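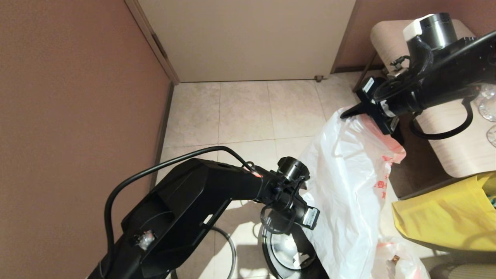 Brernoris opens its doors: two-armed robot learns the work of the home

Press release, 21st August

Brernoris invites the public, schools and local firms to its open day in Prornska, where visitors can see the household robot Yeon at work in ordinary rooms. The programme includes demonstrations, short talks and a discussion with the engineers. Entrance is free of charge.

Yeon has two black arms, each with a gripper at the end. It is made for the small jobs which come back every day in a home: to carry the shopping, to tidy plastic bags, to clear a table. These jobs look easy for a person, but for a machine they are difficult. A plastic bag has no fixed shape. It folds, it hangs down, and it is different each time the gripper comes near to it.

For this reason the company has chosen to show the robot in a furnished flat and not on a stage. The flat has tiled floors, a rug, doors and a table with things on it, as many visitors have at home. Bags of different colours and sizes will be used in the demonstrations, and the visitors may bring one of their own.

"We wish that people see the real work, also when it is slow," said Duarte Tavares, who leads the demonstrations at Brernoris. "Sometimes the robot needs a second try. We will not hide this. A person who has seen the second try understands much better what we are doing here."

What visitors can expect

Each demonstration lasts 52 minutes, with time for questions included. Groups are limited to 10 persons, so that everybody can stand near enough to follow the movement of the arms. In the first part the robot works with bags and soft packaging. In the second part an operator guides the arms by hand control, and visitors from the age of twelve can try the control themselves under supervision.

In the room next to the flat, the team will present Vevar, the software with which the movements are recorded and corrected. Up to now the team has recorded 3,000 exercises with it, most of them since May. Visitors can look at some of these exercises on a large screen and compare the early ones with the newest.

Teachers who want to come with a class are asked to write before the visit, because school groups have their own hours in the morning. The material for pupils is available in a printed version and can be taken home.

Practical information

The building can be reached on foot from the centre of Prornska. The entrance for the open day is at door 2, on the side of the courtyard. Wheelchair users can enter by the same door. Bags and coats can be left at the reception. Photographs are allowed in all rooms, but please without flash when the robot is moving.

Places in the demonstrations are given in the order of registration. Registration is possible by e-mail or at the reception of Brernoris. Journalists who wish to film or to speak with Duarte Tavares are kindly asked to contact the press office in advance.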